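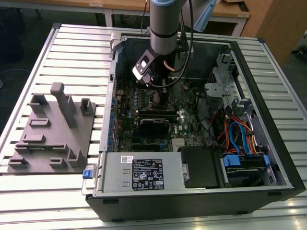

Zuccaro wrote:
Taught points are going to bite you on memory. Two towers of the same model will not sit in the same place twice unless you clamp them, and a DIMM slot does not give you much room to be wrong. I would get the case located first and worry about the gripper after that.

Birndale wrote:
The case is against two stops at the back edge, but nothing holds it down yet. I push it in by hand, run a touch-off on the corner of the chassis, and shift all the points from there. Position is good enough for memory. What I don't have is rotation. If the case goes in a little crooked, the far end of the board is off and the fingers come down on the slot latch and not beside it.

Two touches on the long side would give me the angle. I haven't written that yet.

Zuccaro wrote:
Write that before anything else. And put a toggle clamp on the table. You have slots in the extrusion all the way across, it would take you ten minutes.

Divstead wrote:
I disagree on the clamp. I did something like this at home with old office machines and every time I clamped the shell, the side rail bowed in and the board moved with it. Thin steel. A rubber mat under the case did more for me than clamping did.

Also, which parts are you going for? Your first post said "strip the tower" and that could mean anything.

Birndale wrote:
Fair question. The list for now is memory, the expansion card, and the drive with the blue clips. Power supply stays in. It's heavy, the cables run all over, and I don't want the arm carrying it over the board.

Each part gets its own spot on the printed plate next to the case. I printed it as one piece at the Condham shop, in gray plastic, and it took two tries. The first one lifted at a corner and rocked on the slats. The holders are only as tall as they need to be for the fingers to let go and back out. The tall post is where I touch off at the start of a run, so I can tell if somebody bumped the plate.

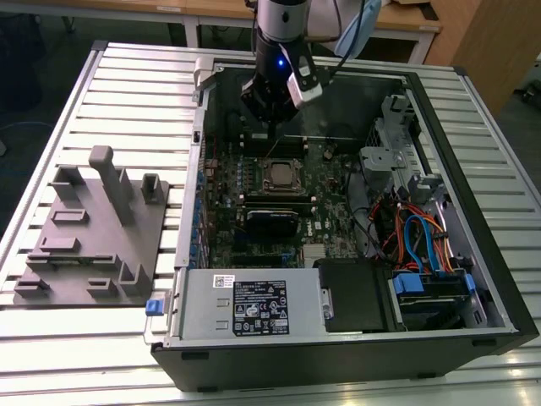 The drive is the part I would call solved. The fingers squeeze the two blue clips, pull toward the open side and carry it over. I set the pull limit at 66 newtons and it stops there if something hangs up, usually a SATA plug I forgot to take off. I'm still unplugging cables by hand before each run.

The card is next. There's a retention tab at the end of the slot that has to be pushed before it comes out, and I only have one arm.

Zuccaro wrote:
66 is a lot for a plastic caddy.

Birndale wrote:
It's the limit, not the working number. It has not gotten near it when the cables are off.

Carla Akl wrote:
For the tab, print a little wedge and park it on your plate. The arm picks up the wedge, pushes the tab open, leaves the wedge sitting in there, then goes back for the card. I have done this with connector latches. You need a wedge that stays put by itself, so make it slightly too thick and sand it down until it goes in.

Divstead wrote:
Or take the tab off with pliers. They're scrap machines, right?

Carla Akl wrote:
Depends if he wants to put them back together afterward. I thought that was the point of having the holders.

Birndale wrote:
Yes, it has to go both ways. Out is the easy half. Putting a DIMM back needs a straight push on both ends and I don't trust my angles for that yet, see above. The wedge is a good idea and I have room for one more holder near the bottom of the plate if I move a block.

Zuccaro wrote:
What speed are you running at over the board?

Birndale wrote:
Slow. 215 mm/s in free air, and I drop way down once the fingers are below the edge of the case.

Divstead wrote:
Still think you should try the mat. Costs nothing.

Zuccaro wrote:
A mat is soft. You push down on a DIMM and the whole case sinks, then your depth is wrong. Clamp it by the bottom flange, not the shell, and it won't bow.

Divstead wrote:
It sinks less than your clamp bends it. But sure, if he can get at the flange.

Birndale wrote:
I'll try the flange first -- there's space for a clamp on the side away from the plate. If the board moves I'll see it in the touch-off numbers, and then the mat goes in. Will post both sets here.

Carla Akl wrote:
Post the wedge file too if you draw one.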